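Section 4. Preparing the Arm for an Open Day or Visitor Demonstration

4.1 Purpose of this section

This section applies to all public demonstrations of the Gallance arm at the Asmont and Talavera sites. It covers the period from the arrival of the operator to the admission of the first visitor group. Routine operation without visitors is covered in Section 3.

Each demonstration requires one operator and one host. The operator controls the arm and remains at the control station while it is powered. The host receives visitors, gives the spoken introduction, and has no duties at the controls. The two roles may not be combined, even for a short visit.

4.2 Before power is applied

1. Obtain the signed room release from the site office. At Talavera, releases for a Monday visit are issued the preceding Friday.

2. Confirm that the visitor line is marked on the floor and that the exit is clear.

3. Inspect the gripper, the collar, and both fingers. Report any looseness to Parisa Moradi before continuing.

4. Follow the gripper cable by hand along its full length. It must hang free, with enough slack for the arm to reach every position in the program.

CAUTION: Do not shorten the cable loop with tape or ties. A cable that is tight at rest may be pulled from its fitting when the wrist turns.

5. Place the furniture and the cloth for the pick-up task. The cloth may be crumpled or loosely folded. It should lie on a surface that the fingers can approach from above.

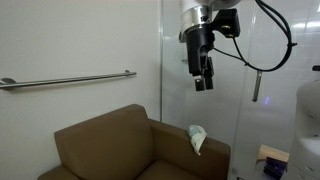

6. Check that the arm can be raised from the starting position without touching the furniture, the wall fittings, or any glass. If it cannot, move the furniture and repeat step 5.

4.3 Power-up and rehearsal

1. Switch on the control station and wait for the ready tone.

2. Set the speed limit to 10 percent. The limit remains at this value for the rehearsal and for all visitor groups.

3. Test the emergency stop. The arm must halt at once and must not resume until the operator resets it.

4. Run the pick-up task 4 times. Replace the cloth by hand between runs, with the arm paused.

5. Enter the result of each run in the demonstration log, including runs in which the cloth was missed or dropped.

NOTE: A missed pick-up is not a fault and does not prevent the demonstration from going ahead. A failed emergency stop does. In that case, remove power and contact Arnel Quiambao.

4.4 Admitting visitors

1. The host reads the safety statement at the door. Visitors who arrive late must hear it before they enter.

2. Visitors remain behind the marked line. Bags and strollers are left outside the room.

3. The operator announces each movement of the arm before starting it.

4. Visitors may handle the spare cloths supplied by Skostunwood. They may not place a cloth for the arm or touch the gripper, whether or not power is on.

5. When the last group has left, return the arm to its rest position, remove power, and sign the log.

Completed logs are filed with the site office by 5:00 p.m. on the day of the visit.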